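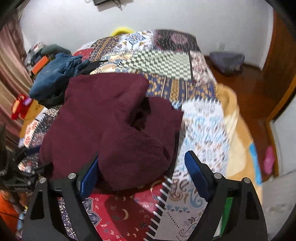 About Trikwood

Hi, I'm Soledad Begay and I run Trikwood, a wash and fold laundry in Dunne. I've been asked to keep this page to two paragraphs and I'm not going to, so get a coffee.

The laundry has been going since 1883, which I love telling people, though for most of those years it was sheets and tablecloths for hotels and had nothing to do with me. I came in as a presser on the night shift, moved to the sorting tables, then to the office, and when the last owners wanted out I talked a bank into it. We dropped the hotel work and went over to household laundry. Your shirts, your kids' pajamas, the quilt the dog sleeps on. There are 84 of us now, split between the old building in Dunne and the newer plant over at Pallgate.

So, the robots! People ask at the counter, and folks who apply for jobs ask too (usually near the end, usually looking at their shoes), so I want to put it all down in one place.

Pallgate has had machines doing the dull parts for ages. The bags ride in on an overhead rail, the washers dose their own soap, and the flatwork ironer will eat a king sheet as fast as two people can feed it. What we never had was anything that could deal with a heap. A sheet is a rectangle and it stays a rectangle. A sweater that's been dropped on a bed has no shape at all until you pick it up, and then it has a different one, and one sleeve has gone inside itself and there's a sock in it. Our sorters do that all day long without thinking, and it's the hardest thing in the building for a machine.

In April we started a project we call Skenilel (the name came off a crossword grid somebody filled in wrong, and it stuck). The idea is to teach a machine arm to lift one piece of clothing out of a mixed pile, cleanly, and lay it down where a folder can get to it. To teach it you need a huge number of examples of people doing the job properly. Our people make those examples themselves, with a two-fingered gripper they hold in the hand and a camera on it. You squeeze, the fingers close, you lift the sweater, you put it down, you go again.

A lot of it gets done away from the plant, in ordinary bedrooms with ordinary clothes, on beds and on top of blankets, with patterns on patterns. A steel table under bright lights is too easy. If the arm only ever learns from the table, it goes to pieces the first time it meets a maroon sweater on a busy quilt.
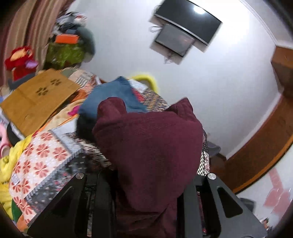
Knits are the worst, by the way. Denim is stiff enough to hold a corner up for you and a knit just slides off and pools. The sorters knew this years before the project did, and one thing I've enjoyed is watching engineers write down what a sorter tells them. Pinch behind the shoulder seam. Go for the ridge in the cloth, leave the flat part alone. Don't chase the sleeve! I used to hear all that as a new girl at the tables and it was treated as nagging. Now it's in the project notes with people's initials next to it.

What has it changed for the people here? I'll give you the good and the less good.

The sorting tables are easier on the back. The trial arm at Pallgate works the early part of the day, and on those hours sorters rotate off the deep bins, which were always where the sore shoulders came from. We made a new job, demonstrator, that pays more than sorting, and it's offered inside the company before it goes anywhere else. Nobody has been let go over this and I've put in writing, in the staff handbook, that sorting hours lost to the arm get moved to other work at the same rate or better.

The less good: it's quieter. The tables used to be the place where you heard everything, who was expecting, whose car died. With fewer people standing there at a time, that has thinned out, and a couple of our longest-serving sorters have told me they miss it. I miss it too. We moved the breaks so both sides of the floor stop together, which helps some. And demonstrating is repetitive in its own way. The first week is fun, then your thumb gets tired. We cap it at 50 lifts before a changeover, and people still grumble, and they're allowed to.

Also the arm is slow. I say this with affection. A good sorter will clear a bag while it's making up its mind about a T-shirt. It gets better every time we feed it a fresh batch, but anybody picturing a dark building full of humming machines should come by Pallgate on a wet morning and listen to the radio argument.

If you'd like to work with us, ask at either counter for the form. You don't need to know a thing about robots. We'll want to see you sort a mixed bag, and we'll pay you for the hour. Customers who want to see the floor are welcome too, just call first so I can find you a pair of ear plugs.

Soledad

Page last updated Dec 11, 2022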